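Search this site

What is a cutting mat for?

A cutting mat saves the table. Craft knives are sharp - they go through paper and straight into whatever is underneath. Lots of mats are green, with a thin white grid.

Green mat, grid lines, black table in the first two. Orange plastic in the third.

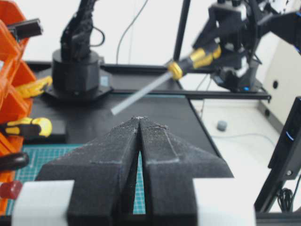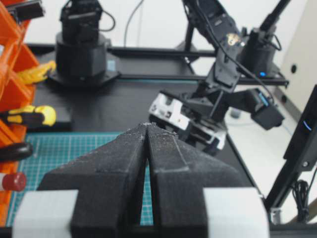
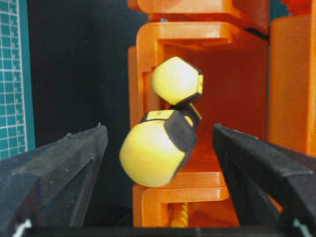
Lines help you cut straight. No ruler? Count the squares. Ask a grown up to do the knife bit, allways. Keep the mat flat - 10 minutes in the sun can bend it. Wipe it after.

Hui-mei Peng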